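Last updated: 20/01/2024

The Long Count in Rurnside

I moved to Rurnside in June with two suitcases, a bad back and no opinion at all about who should be mayor. Give it a month, my neighbor said. She was being generous. I had an opinion inside of nine days, and it was about parking, and from parking it spread to everything else.

If you've never lived in a small city with a mayor's race on, let me try to explain what it does to a place. The bakery had a sign for one side in the window and a sign for the other side on the delivery van, which I took for fence-sitting until I learned the van belongs to the brother-in-law. My dentist talked about zoning with both hands in my mouth. At the hardware store I asked for picture hooks and came out with a flyer, a button and a pretty detailed account of how the old Stavex plant got sold (I did forget the hooks).

The Stavex thing is what the whole election was about, so I should back up. Stavex made window fittings on the river for longer than most people here have been alive, then packed up and left a building the length of four city blocks. The outgoing mayor wanted to sell the site to a developer called Cindodov, who had drawings of apartments with trees on the balconies. The challenger, a two-term council member with a voice like a tuba, wanted the city to keep the land and put in workshops and a bus depot. That was it! That was the campaign. Apartments with trees or a bus depot.

I went to the debate at the high school expecting to sneak out halfway. I stayed for the whole thing and then for the parking lot part, which was longer and a lot better. Inside, everybody was polite and said "my opponent" a great deal. Outside, a man in a fishing vest explained municipal bonds to me off the back of a receipt, and I still have the receipt, and I still sort of follow it. I learned that a city can own a thing for decades and not be able to find the deed. I learned the bus depot idea had been kicking around through four mayors. And I learned that if you stand near a pickup truck with its tailgate down, sooner or later you'll be handed a folding chair and asked what street you're on.

My street, for the record, is in the Takagi ward. It's named for the old Takagi cannery, and it's the bit of Rurnside that floods. People in the Takagi ward vote like people who have carried a couch up a flight of stairs at four in the morning. They want to know about drains. Both campaigns came through with door hangers about vision and momentum, and my neighbor wrote DRAINS across hers in marker and hung it back on her own door facing out. By the weekend half the street had done it. The council member's people noticed first, and the next flyer had a drain on it, a full-color drawing of a drain! I have never seen a folk movement win that fast.

Then came the vote itself. I'd only ever voted in big cities, where you stand in line with strangers looking at your phone. Here the polling place was the church basement and the line was basically a potluck. I'd brought nothing, and a woman I'd never met gave me a lemon square and told me I'd be bringing something next time. I voted (I'm not saying how, I have to live here) and went home and sat on the couch and figured I'd know by bedtime.

I did not know by bedtime. I didn't know by breakfast. With every ward but ours counted, the two of them were 2 votes apart, and the Takagi ballots had been held up over a scanner that didn't care for damp paper. So they counted by hand. It took until the following evening, in the council chamber, with the public allowed to sit and watch as long as we kept quiet, and I want to tell you that watching people sort paper into piles is the most gripping thing I've done since I moved here. I went home to feed the cat and came straight back.

The Takagi ward cast 2867 ballots. When the clerk read that out, somebody behind me whistled, and she looked up over her glasses and it got very quiet again. Last time, four years back, the ward hadn't even made it to 2000. The council member took it, and took the city with it, and the first thing she said into the microphone was the word "drains." The place came apart.

I'd love to tell you the Stavex building is full of workshops now, but it's a big empty building with a new lock on it. There's a study. The study has a consultant, and the consultant has asked for an extension. Cindodov still has its billboard up on the river road, trees and all, and I've gotten kind of fond of it. The bus depot is supposed to go to the council in spring. The drains, though, they started on the drains, and there's been a hole at the end of my street for three weeks that makes me happy every time I drive around it.

I go to the council meetings now. I sit in the second row with the fishing vest man, who turns out to be right about the bonds more often than the city is, and I've started bringing lemon squares. Mine are too sour and people take them anyway. There's a seat open on the parking board, and my neighbor has left the application in my mailbox twice, the second time with my name already filled in.

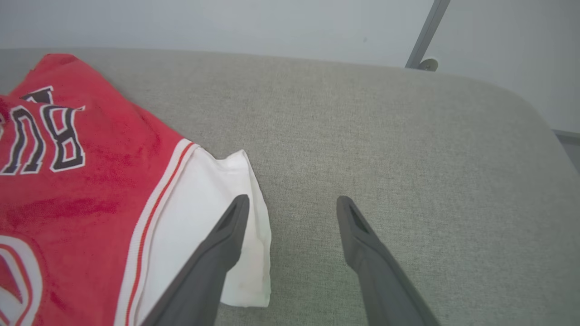

I've told her I'm thinking about it. The form is on my fridge, under the button from the hardware store, and it's due at the clerk's office by the end of the month. There's a section on the back where you're supposed to list your qualifications, and so far I've written down my address.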